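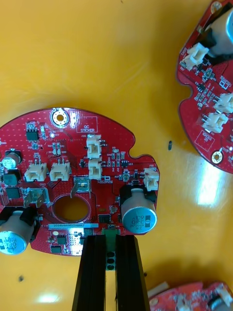 Give me a blowout in the fourth quarter and I will stay in my seat until the clock hits zero. I know the parking lot empties out. I know my sister has been in the car with the heater on since the end of the third. But garbage time is my favorite football, and I wish more people stuck around for it.

I got hooked in October, at Brururstead, when we were up by so much that the band had started packing away the tubas. In came the backups, and one of them was a walk-on safety who had spent 2 years running the other team's plays in practice. He got in for eight snaps. On the fifth he read a slant so well that he was standing in front of the receiver before the ball left the quarterback's hand. He dropped it, right off the chest! And the whole sideline went berserk anyway, starters with their tape already cut off, jumping up and down for a dropped interception in a game that had been over for an hour.

There were about 300 of us left in the stands, and I would bet every one of us remembers that play better than any of the touchdowns. 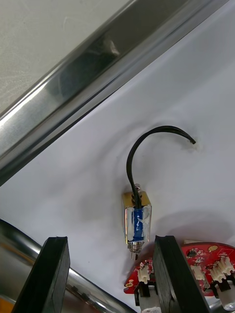

The usual complaint is that these minutes mean nothing, and coaches should run the ball up the middle three times and get everybody to the bus. I understand the worry about running up the score. I've been on the wrong side of that, back when Flastden used to come to our place and throw deep with a huge lead, and it stung. But there's a lot of room between humiliating a team and handing the ball off until the lights go out. Let the second-string quarterback throw. He has been holding a clipboard since August and he came here to play football.

It matters for the team getting beaten, too. I watched Kaewkla lose badly at our place last season, and their third-string running back carried it seven or eight times on the last drive like the conference title was riding on it. They scored. Their fans, the few who were left, sang the fight song all the way through (both verses, which I had never heard before). I stood up and clapped. The man behind me told me to sit down.
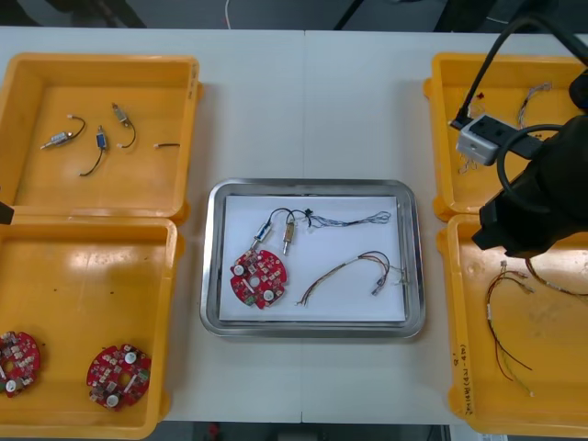

And you learn so much about next year. Everybody around here acted surprised when Pavithra Chacko took over as our kicker, but those of us who stay late had seen her hit from distance with the wind in her face, in a game we were losing by four scores. The snap was high and the holder barely got it down, and she waited on it like she had all evening. I went home and told anyone who would listen. The dog listened.

So I have a request for the Josolberg game. We'll probably be ahead by halftime, they've had a rough year with injuries and their line is very young. Please don't leave. Move down to the good seats (the ushers stop caring early in the fourth) and bring a roster, because you won't know half the numbers. Cheer for the long snapper's little brother on the kickoff team.
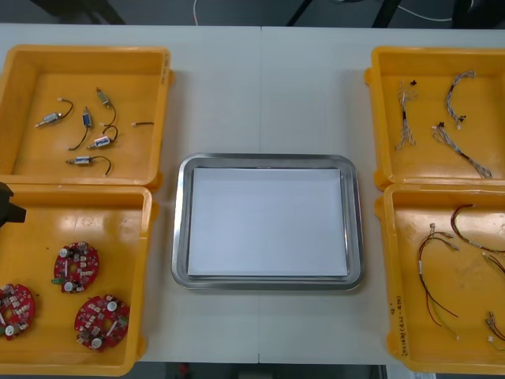

Yellow bins and a steel tray on a white table.

If it's cold I'll have a thermos of cocoa and plenty of cups. I'm in the lower rows behind the home bench, and by the last few minutes there is always space next to me.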